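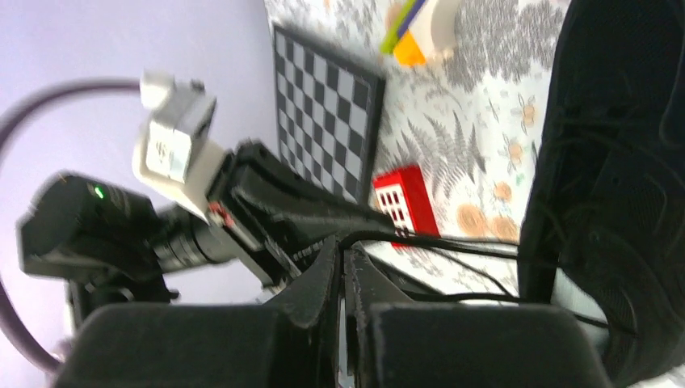 Can the dehumidifier be used straight away after it has been carried upstairs on its side?

Leave it standing upright for at least four hours first. The oil in the compressor moves when the unit is tipped, and it needs time to drain back. If you don't know how the unit was carried, assume it was tipped and wait.

Section 3. Setting up the Brustard room dehumidifier

Read this section before you plug the unit in. It covers placing the unit, fitting the tank or the drain hose, first use and the settings most homes will need. Cleaning is in section 4 and fault lights are in section 5.

3.1 What you need

The tank, the filter and the castors are packed inside the carton with the unit. The drain hose is in a paper bag taped to the inside of the tank. Take it out before you use the tank for the first time. No tools are needed, apart from a flat-bladed screwdriver if you are fitting the hose clip.

Keep the carton and the two foam ends if you have space. The unit should only be sent for repair in its own packing.

3.2 Choosing a place

1. Pick a room where the doors and windows can be kept closed. The unit will dry one room well, or a landing and the rooms that open on to it if the doors are left ajar.
2. Stand the unit on a hard, level floor. On thick carpet, put a flat board under the castors.
3. Leave 40 cm clear on the grille side and on both sides of the case. The back of the unit may stand closer to the wall, but must not touch it.
4. Keep at least 100 cm of clear space above the top outlet. Shelves, worktops and hanging coats count.
5. Keep the unit away from radiators, heaters and direct sun. A warm spot gives a false reading at the sensor and the unit will stop too early.

CAUTION: Do not use the unit in a bathroom or shower room, or within reach of a basin, bath or pool.

CAUTION: Do not stand the unit in a cupboard, even with the door open.

Note: In a cellar or garage the unit will run more slowly in cold weather. It takes out the most water at 21 degrees and above. Below five degrees it will switch itself off and the frost light will show. It starts again by itself when the room warms up.

3.3 Fitting the castors

1. Empty the tank if there is any water in it and take it out.
2. Lay a towel on the floor and lean the unit back against a wall. Don't lay it flat.
3. Push a castor into each of the four holes until it clicks. The two castors with brakes go at the front.
4. Stand the unit upright and press both brakes down.
5. If the unit was leaned back for more than a minute or two, wait four hours before switching on.

3.4 Fitting the filter

The filter slides in behind the rear grille. It is supplied in a sealed bag and is not fitted at the factory.

1. Pull the grille towards you by the tab at the top.
2. Take the filter out of its bag and slide it into the two rails with the arrow pointing into the unit.
3. Put the bottom edge of the grille back first, then press the top until it closes.

Running the unit without the filter will block the cooling fins with dust. Damage of this kind is not covered by the guarantee.

3.5 Using the tank

1. Check that the float in the corner of the tank moves up and down freely. If it came loose in transit, press it back on to its pin.
2. Fold the carrying handle down.
3. Slide the tank in until you hear a click. If the tank is not fully home, the red tank light stays on and the unit won't start.

When the tank is full the unit stops and gives three beeps. Empty the tank and slide it back. The unit carries on with the same setting after three minutes. The delay protects the compressor and can't be turned off.

Do not drink the water or give it to animals. It is fine for flushing a toilet or mopping a floor, but it isn't suitable for steam irons because it carries dust from the room.

3.6 Using the drain hose

Use the hose if the unit will be left for long periods, for example in an empty house or a cellar. The hose drains by gravity. It has to run downhill the whole way.

1. Switch off and unplug.
2. Take out the tank and find the round knock-out at the lower left of the tank space, as seen from the tank side.
3. Press the knock-out with your thumb until it comes away. It can't be put back, but leaving it open does no harm.
4. Pass the hose through the hole and push it on to the spout as far as it will go. Tighten the clip if you are using one.
5. Lay the hose to a floor drain or a low sink waste. The open end must not sit under water.
6. Put the tank back. The unit will not run without it, even when the hose is connected.
7. Run the unit and look at the open end of the hose after an hour or so. In a damp room there should be a steady drip. If water is collecting in the tank, the hose has a rise or a kink in it.

Note: If the drain is higher than the spout you will need the Adton lift pump, sold separately. The pump has its own plug and its own leaflet.

CAUTION: Do not leave the hose across a doorway or anywhere people walk.

3.7 Switching on for the first time

1. Plug the unit into a wall socket. Don't use an extension lead or a timer plug.
2. Press the power button once. The fan starts straight away and the compressor follows after three minutes.
3. Press MODE until the light next to NORMAL comes on.
4. Leave the unit to run for 15 minutes with the doors and windows shut. The figure on the display will move about during this time and can be ignored.
5. Set the level you want with the plus and minus buttons.

A soft gurgling noise when the compressor starts or stops is normal. A loud rattle is usually the tank, so take it out and refit it.

In a house that has been damp for a long time the tank may fill twice a day to begin with. Walls, floors and furniture give up their water slowly. Expect this to go on for a week or two, longer after building work or a leak.

3.8 Choosing a setting

NORMAL holds the room at the level you set. Use it for living rooms and bedrooms.

LAUNDRY runs without stopping for six hours, whatever the reading, and then goes back to NORMAL. Hang the washing so that it doesn't drip on the unit. Point the top outlet towards the clothes and leave gaps between them.

QUIET lowers the fan speed. The unit takes out less water in this mode and the display dims. It's meant for night use.

CONTINUOUS runs until the tank is full, or with no limit if the hose is fitted. It uses the most electricity. Go back to NORMAL once the room is dry, as very dry air can open up joints in floorboards and furniture.

If the windows are still wet on winter mornings, lower the setting by one step and give it three days before lowering it again. Windows in a room left unheated from November to February may never clear fully.

3.9 Child lock

Hold PLUS and MODE together until the padlock light comes on. All the buttons are then locked except power. Hold the same two buttons again to unlock. The lock stays on after a power cut.

3.10 Moving the unit

1. Switch off, wait for the fan to stop and unplug.
2. Empty the tank, even if there is only a little in it.
3. Wind the cable on to the two hooks at the back.
4. Release the brakes and push the unit by the case. Don't pull it by the cable or the hose.
5. On stairs, two people should lift it by the recessed grips, keeping it upright.

Spare filters, castors and tanks can be ordered from the Urio parts desk. Have the model number ready. It is on the silver label behind the tank.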